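# The Thursday Club Learns to Stack

The room at Tredham College where the robotics club meets was a storage room for the art department until last year. It still smells of paint, and the sink is not connected to anything. On Thursday, when I came in a little after four, three students were already arguing beside the door about whether a wooden block has a "good side."

"It has," said one of them. "The side where you can grip it without pushing the next one."

This question takes up a large part of the club's time this season. The students are preparing for the Himley Stack, a small contest between schools in which two robot arms must take a mixed set of blocks and build with them. The rules are short. The arms may work together or one by one, the builders may not touch anything after the start, and a tower must stay up until the judge has finished writing. Last June the Tredham team came in fourth. They speak of this result as other people speak of a dentist appointment.

Kátia Fagundes teaches the club. She came to Tredham from a packaging company, where she programmed machines that closed boxes, and she says she does not miss it. Her way of teaching is quiet. When something goes wrong she waits, and the students have learned that waiting means they should look again.

Most of the practice is done by guiding the arms by hand. One student moves them through the task, the computer records every movement, and later the recordings are used to train the program that will drive the arms alone. The club has 702 recordings now. The plan on the whiteboard said 700, and nobody wanted to stop at the exact number.
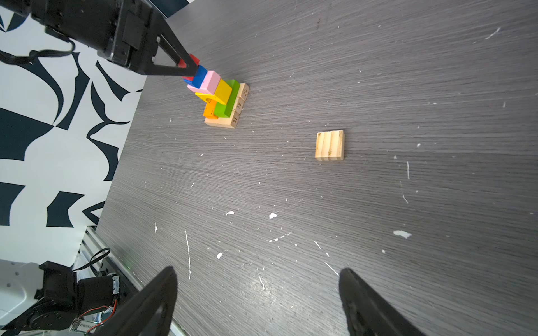
The difficult moment, everybody agrees, is the letting go. To pick up a block is already a solved problem for this team, or almost. To put it down on top of another one, and then open the fingers without pulling it sideways, needs patience that does not come easily at the end of a school day. A student called it "the goodbye," and the word has stayed. In the log you can find lines such as "good lift, bad goodbye" and, one time, only "goodbye too early."

The software they use is called Drivuvier. It was written by two former students, and it has, I was told, some character. It refuses to start if the two arms are switched on in the wrong order, and its error messages are partly jokes which are no longer funny to anyone. But it is theirs, and they can open every file of it. Fagundes thinks this is worth more than a finished product. "If they buy it, they learn to press the button," she said. "If they repair it, they learn why there is a button."

Money is a smaller subject than I expected. A local workshop, Ketilsson, cut the metal parts for the club and let the students come to see how it was done. The rest comes from the school and from a cake sale, about which I heard more complaints than about the motors.
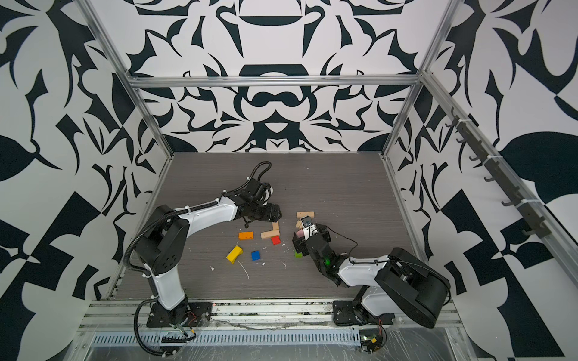 *Both arms at the block pile during club practice at Tredham.*

There are 21 members on the list, though on a normal afternoon fewer of them come. The younger ones begin with the sorting of recordings. They watch each one on a laptop and decide if it is clean enough to keep. It sounds like a punishment, but several told me they like it – after a week of watching, they can see a mistake before it happens. One boy stopped a recording for me and pointed to a finger that had closed a little too high on the block. Then he let it continue, and the block turned in the grip exactly as he had said.

The older students want to try a new order of building, with the second arm preparing the next block while the first one is still placing. Fagundes is not against it. She asked them what the second arm should do if the tower falls, and they went away to the corner with a sheet of paper and did not come back for half an hour.

At six the lights in the corridor went off, as they do every evening, and somebody went out to wave at the sensor. The paper from the corner now had arrows on both sides. They asked for ten more minutes, and she looked at the clock and gave them five.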